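Notes from the equipment planning meeting, March 2018

There: Elin Wynne (chair), Fraser Semple, Rosaura Villca, Mingxuan Cheng and me, Yeison Cárdenas, on minutes again. Apologies for the typing, I was eating a sandwich for the first half.

1. Last meeting's actions
All done except the shelving quote, which is mine and which I'll chase. Fraser did get the old bench arm collected, so we have a corner of the store back!

2. Hand-held grippers
This took most of the hour. We have one pair, and both Rosaura and Mingxuan want it on the same days. Rosaura would like 2 more pairs from Lendix, same model as now, so the mounting plates and cables are shared. Fraser asked whether we could get by with one more pair and a proper booking sheet. Mingxuan said (fairly firmly) that we tried a booking sheet last year and it lasted a fortnight.

Lendix want £1079 a pair, plus £40 for delivery however many we order. Elin is happy to put both pairs into the budget if Rosaura can show they'd be used at least 4 days a week. I said we should ask for longer cables while we're at it – Rosaura likes hers to run back well clear of the hands, and on the bigger desk there isn't much slack left. Fraser will ask what they charge.

We also talked about what goes on the table. Everyone agreed to stick with ordinary office things for now, the stapler and so on, and leave kitchen stuff until the new pairs are in.
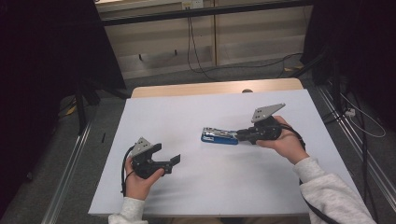 3. Table coverings
The white sheet creases and Mingxuan is fed up with smoothing it out. Kulo do a stiffer board cut to size, and Elin will get a sample before we commit to anything. I'd still like a matt one, but I was outvoted.

4. The arm
Nothing bought this year. Werell have offered a trial in June and Fraser wants to take it, provided they pay the carriage both ways. Elin to write back and ask.

5. Any other business
Rosaura wants a lockable cupboard for the grippers. No objections, no money either, so it goes on next year's list.

Actions
Rosaura: usage figures to Elin
Fraser: cable prices from Lendix
Elin: Kulo sample, reply to Werell
Yeison: shelving quote (sorry)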